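News > Workshop Projects > Rava

Shared workshop in Astoswood opens its sorting arm build to new members
February - by Þórey Østergaard

ASTOSWOOD - The Kirkegaard shared workshop is taking sign-ups for Rava, a member-built robot arm that is being taught to sort household items. The build group has four members and has spent some 960 hours on the arm and its control software.
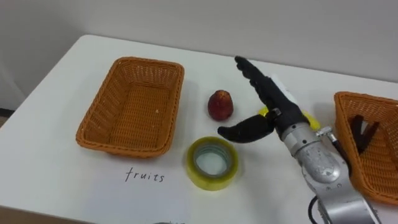 Rava's current task is a sorting job on a plain white table. An item is picked up and placed in one of two baskets. The group keeps the setup simple - the word "fruits" is handwritten on the tabletop below the left basket, and a roll of clear packing tape shares the table with a small red fruit.

"We want the hand to deal with ordinary things before we try anything harder," said Þórey Østergaard, who leads the build.

There are 15 places open. Sessions run for two hours in the evening, and no robotics experience is needed. A second group is planned in Tundamham. To sign up, ask at the Kirkegaard front desk.

Last updated: February, 4 p.m.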